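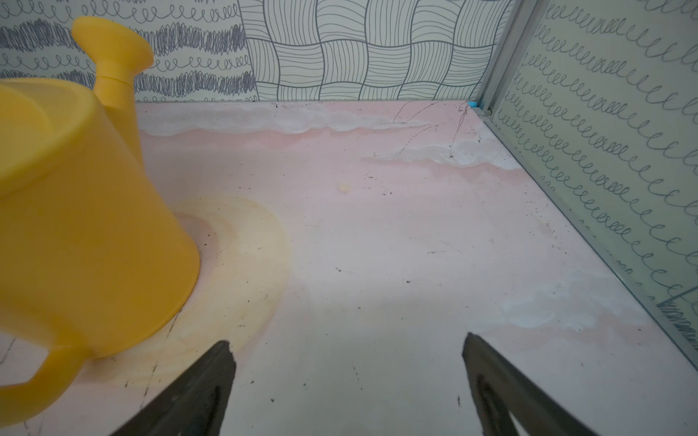
Monday, 9:15 a.m.
By the Oritville desk

Gardeners in Oritville will be glad to hear that the old allotments off Bach Lane are opening again in June, with 43 plots to share out and a waiting list that has been growing all winter long. The town is putting $1,000 toward new soil, and neighbors over in Venside have kindly offered their spare compost, which ought to give the beans a lovely start.
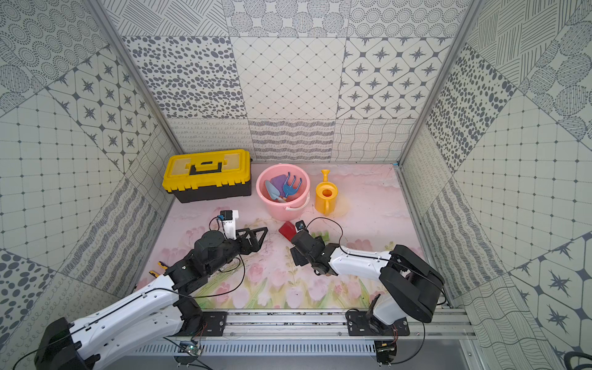
Residents on the Gorevville side would have liked a second gate, one of them told us, as it's a long walk around with a full wheelbarrow. The town says it will look at that in the fall, once everybody is settled in and the paths have been graveled.

Plots cost $2 a week, and forms are at the library desk until closing time.

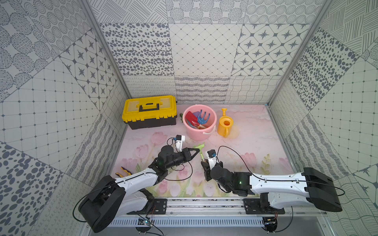 A watering can, a toolbox and a bucket of toy garden tools.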